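About Kurnix

Kurnix is a company of five people in a unit at Saremstead. We teach robot arms by showing them what to do, and we spend a fair part of our week telling people what that can't do yet.

Eleri James and Magnus Rankin started the firm after years of fitting arms in packing halls. Both had sat through too many sales talks in which someone pushed an arm about by hand for a minute, pressed a button and called it learning. Playing back a path is useful. It stops being useful when the part turns up a thumb's width to the left.

How we work

A person steers the arm through the job, either with a hand on the tool or from a control desk in the next room. We record the session, do it again with the parts moved, and go on until we have enough to train on. For a simple pushing or sorting job we ask for 200 showings before we promise anything. Suppliers who say they need 6 are welcome to come and try it on our bench.

Torquil MacAulay does most of the steering. He is slow and tidy, and the arm picks up his habits, including the bad ones. Þórey Kjærgaard runs the tests and has the last word on whether a job goes out. Last April she turned one down after 37 failed runs, and the customer went back to doing it by hand. We think that was the right answer.

What we won't tell you

We don't quote a success rate from a demo. If you see 96 per cent on somebody's website, ask who laid out the parts, and whether they did it the same way each time. We don't claim an arm "understands" a job either.

Orestis Karagiannis looks after visits. Bring your own parts if you can, the awkward ones especially. Otherwise you will get our usual bench work, plastic shapes on a wooden board, with an arm and a plain rod for a tool. It looks like a nursery game and it is harder than it looks. 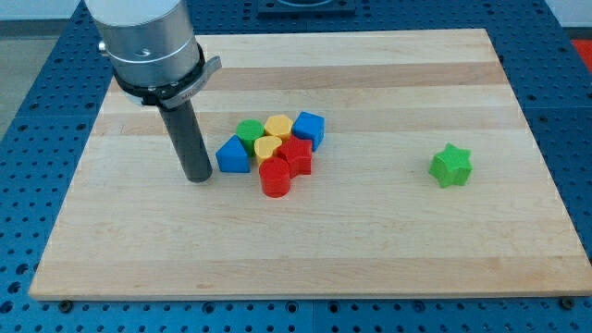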